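Print this page | E-mail this page

Hand-held gripper station, bench 2: safety and condition check
Clevura workshop, Wed 7 August
Checked by: Hannelore Hollenstein
Station user: Fabian Brunner
Copy to: Reto Mösli

Marks used: OK, OK with comment, ACTION. Anything marked ACTION has a name against it. The station stays open unless the last section says otherwise.

We use cookies to remember your language and print settings. Accept | Manage

1. Isolation and power

1.1 Wall isolator labelled and within reach of the bench. OK.

1.2 Both grippers go dead when the isolator is turned off. OK. Tried with the jaws open and again with them closed.

1.3 Power supply casing undamaged, vents clear. OK with comment. Vents were dusty and have been brushed out. The filter is the old type and should be changed with the next order from Hämmerli, part 2449.

1.4 Portable appliance test in date. OK. Last done in March.

2. Grippers

2.1 Body screws tight, left and right. OK with comment. One screw on the right body turned a little before it held. Put back with thread lock. Check again next visit.

2.2 Fingers straight and firmly fixed. OK. No play at the root of the fingers on either side.

2.3 Jaws open fully and close without catching. OK with comment. Left was slow over the last part of its travel. Slide wiped and a small amount of grease applied. Fabian says it has been like this since the fingers were last changed, so the fixing may be pinching the slide. If it comes back, take the fingers off and refit them before ordering anything.

2.4 Marker plates flat, clean and not cracked. OK. Wipe with a dry cloth only. Somebody has been using the bench spray on them and it leaves a film.

2.5 Grip surfaces clean, no sharp edges against the hand. OK.

3. Cables

3.1 Outer sheath sound along the whole length. OK, both sides. Run through the fingers with the power off.

3.2 Strain relief tight where the cable enters the gripper. ACTION, left side. The collar can be turned by hand. Mathias Kaufmann to replace it.

3.3 Enough slack for full reach with no pull on the plug. OK with comment. The slack should lie to the outside of each hand. It must not cross the middle of the bench, where it can drag parts off.

3.4 Cables on the floor clear of the walking route and of the user's feet. ACTION. The runs on the carpet behind the table are tangled and need sorting into one bundle with a cover over it. Same comment as last time. Lorenz Prantl to order the cover.

4. Bench and work area

4.1 Table steady, feet level. OK. One foot wound down slightly to stop a rock at the left corner.

4.2 Top clean and clear of tools before work starts. OK.

4.3 Work pieces set out as on the job card, with the storage box towards the far side and both hands starting at the near edge. OK. Checked with Fabian at the bench.

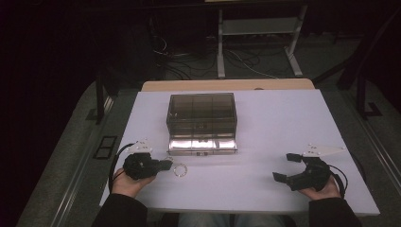 4.4 Small parts accounted for at the end of each run. OK with comment. Rings are easy to lose on the carpet. Return them to the tray before the grippers are put down.

4.5 Lighting adequate, no glare in the user's eyes. OK with comment. The box throws back a fair bit of light from its front. The user is not troubled by it, but turn the lamp down if that changes.

5. User

5.1 Cuffs close-fitting, nothing loose near the jaws. OK.

5.2 Rings, watches and bracelets taken off. OK.

5.3 Break taken after every 20 minutes with the grippers in hand. ACTION. The Rulomov log shows several longer spells. Fabian has been reminded, and Reto to set the timer so that it sounds at the bench.

5.4 User knows how to release the jaws by hand if a finger is caught. OK. Shown to me on both sides.

6. Paperwork

6.1 Station file present and up to date. OK with comment. Sheet 329 was missing and has been reprinted.

6.2 Risk assessment signed by the current user. OK.

6.3 Spare fingers and collars in stock. OK with comment. Fingers yes, collars no. Mathias is taking one from the Cirudow bench until the order comes in.

Result

Station may be used. The left gripper is to be taken out of use if the collar in 3.2 gets any looser before it is replaced. Items 3.2, 3.4 and 5.3 to be signed off by Reto Mösli.

H. Hollenstein

Print this page | E-mail this page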